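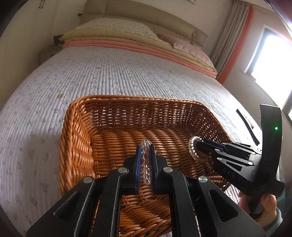
5.2 Choosing a location for the sensor

The Skolten room sensor measures temperature and relative humidity and sends both readings to the Dosurar base unit at fixed intervals. Readings are only as good as the position of the sensor. In a bedroom, most poor readings come from textiles and containers that hold still air against the housing. A quilted bedspread is a typical case, and so is a woven wicker basket standing on the bed: both slow the exchange of air, and the sensor then reports the conditions inside the fabric or the basket instead of those in the room. Place the sensor on a hard, open surface or mount it on an interior wall.

Home | Support | Manuals | Sensors | Contact
Print this page | E-mail this page

5.3 Before you start

You will need the sensor, the wall plate, the two screws supplied and a small Phillips screwdriver. The base unit must already be installed and connected as described in Section 4. The status light on the base unit must be steady green.

CAUTION: Do not install the sensor in a bathroom, in a shower enclosure or outdoors. The housing is not sealed against water.

5.4 Mounting the sensor

1. Select a position on an interior wall, at about the height of a light switch.

2. Keep a clearance of at least 10 inches from door frames, curtains and lamps. Increase the clearance if the lamp is a halogen type.

3. Hold the wall plate against the wall with the arrow pointing up and mark both holes.

4. Drill the holes and insert the anchors. In solid wood, anchors are not required.

5. Fasten the wall plate. Do not overtighten the screws. A bent plate prevents the housing from latching.

6. Pull the battery tab out of the housing. The indicator flashes red once.

7. Hook the housing onto the upper edge of the plate and press the lower edge until it clicks.

NOTE: If the sensor is to stand on a shelf or nightstand, skip steps 1 to 5 and use the folding foot on the back of the housing. The vents on the underside must remain clear.

5.5 Pairing

1. On the base unit, open Menu > Devices > Add.

2. Press and hold the button on the side of the sensor for five seconds. The indicator changes to slow amber.

3. Wait for the sensor to appear in the list. Select it and assign a room name.

4. Press Save. The indicator goes out.

If the sensor does not appear, move it closer to the base unit and repeat from step 2. The rated range is 200 feet in open space. Brick walls, foil-backed insulation and large mirrors reduce it considerably.

5.6 First readings

Leave the sensor undisturbed overnight before using its readings to set a humidifier or a thermostat schedule. Values shown during the first hour are marked with an asterisk and are not stored. The internal memory holds 2,000 readings. When it is full, the oldest are overwritten.

CAUTION: Do not clean the housing with solvents or spray polish. Use a dry cloth. Residue on the vents causes humidity readings that are permanently too high.

5.7 Replacing the battery

Replace the battery when the low-battery symbol appears next to the room name. Use the same type and observe the polarity marked in the compartment. Stored readings are kept during the change. Pairing is also kept and Section 5.5 does not have to be repeated.

For use with the older Huerta base unit, see Appendix B.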